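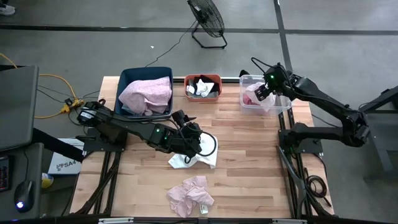

White cloth on the wood table, clear bin at the back right corner.

Hard water and line-dried cotton, notebook entry, October 2024

Purpose

Continue the stiffness work on cotton dried in still air. The question is how much of the stiffness comes from minerals left by the rinse water and how much comes from the drying itself. Earlier pages treat these as one effect. I no longer think that is safe, as the cloths rinsed in distilled water also came off the line stiff.

Water

Two supplies in use. Tatville tap is hard and leaves a visible ring in the kettle within a week. Fodbridge tap is soft. Both were drawn cold after running the tap for five minutes, then left standing in covered buckets overnight to reach room temperature. Distilled water is the third condition and comes from the usual drum.

Hardness was checked with the drop kit. Endpoint on the Tatville water is slow and goes through a muddy purple before turning blue. Wait for the full blue. The first titration was stopped at purple and has been struck out. Repeats agreed to within one drop. The Fodbridge sample turned on the second drop each time, so the kit is working near the bottom of its range there and the value should be entered as "soft" with no figure against it.

Cloth

Letham plain weave, bleached, unfinished according to the supplier. I do not fully trust "unfinished". A drop of water placed on the cloth as received sat on the surface for several seconds before soaking in, so there is some size or wax left on it. All pieces were scoured before use with washing soda and a little plain detergent, simmered, then rinsed in distilled water until the rinse no longer foamed on shaking. After scouring the drop went in at once.

Cut strips are taken along the warp only. Mark the warp direction in pencil before cutting, near a corner. Ink bleeds in the scour. Strips cut within a hand's width of the selvage are discarded, as the weave is tighter there and they read stiff under every condition.

Washing and rinsing

1. Load the small tub with seven strips and ballast cloth. Same ballast every run.
2. Wash for 15 minutes in distilled water with the measured detergent. Washing is kept the same for all three conditions so that only the rinse differs.
3. Drain, spin, and rinse in the water under test. Repeat with fresh water until the rinse is clear.
4. Spin in the Šindelář extractor on the long setting. The short setting leaves the strips near the drum wall noticeably wetter, and they dry last.
5. Hang by one short edge, no folds, clips at the corners only.

Room humidity has to be written down at hanging and again at take-down. It is missing from two earlier runs and those runs cannot be compared with anything.

Drying

Three methods so far: still air on the line, moving air from the box fan, and tumbling without heat. Still air gives the stiffest cloth with every water. The fan helps, mainly on strips that are free to flap. A strip held flat against the mesh in front of the same fan came out nearly as stiff as one dried in still air. This points to movement while drying as the thing that matters, with airflow by itself doing less than expected.

A possible account is that fibers lying against one another become joined by the last of the water held between them, and that the joints survive in the dry cloth until it is flexed. It would fit the distilled water result, where there is next to nothing dissolved to be left behind. It would also fit the loss of stiffness on handling. Mineral crust should break up on handling too, though, so the handling test alone does not separate the two.

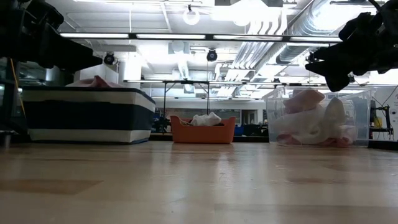

Bending length

Cantilever method, strip slid over the edge of the block until the tip meets the inclined line. Four readings per strip: both ends, both faces. Slide slowly. A quick push makes the tip bounce and flexes the strip, and the next reading is then low.

The first reading on each strip is always the highest. The drop between first and second is larger on the still-air strips than on anything else, and small on the tumbled ones. Averaging all four hides this. From now on the first reading is reported separately, and the order in which ends and faces are read is rotated from strip to strip.

Ranking by first reading, stiffest at the top:

Tatville rinse, still air
Fodbridge rinse, still air
Distilled rinse, still air
Tatville rinse, fan, free to flap
All tumbled strips, not separable

The gap between the first and second lines is smaller than the gap between still air and tumbling for any one water. Drying method is therefore the larger effect in this set. I would not yet put a ratio on it, as the spread within a group is wide and the strips in a group all went through one tub together. They are not independent samples in any useful sense.

Acid rinse check

Leftover Tatville strips were given a final rinse in dilute citric acid, then two in distilled water, and dried in still air. They read the same as the distilled group. If this holds on repeat, the mineral part is fully removed by the acid and the remainder is due to drying. pH paper on the wet cloth before hanging read neutral.

Ash

Weighed ash on the Tatville strips is small and the balance drifted during the session, almost certainly from the door being opened. Reweigh against the 100 gram check mass before and after each crucible. Until then the ash figures stay out of the table.

Open points

- Humidity at take-down was higher for the fan runs than for the line runs. Moist cotton bends more easily. All strips should sit in the conditioned cabinet overnight before reading, still hanging, and carried by the clip.
- Repeated cycles. One rinse may leave too little mineral to matter, and a towel in ordinary use sees far more than one. Plan is 15 cycles in Tatville water on a fresh set, with strips pulled at cycle five and at the end.
- Terry cloth. The loops may behave differently from plain weave, and the cantilever is a poor method for anything with pile. Check whether the ring-pull fixture is still in the bottom cupboard.
- Order more distilled water before starting the cycles. The scour alone used most of the drum.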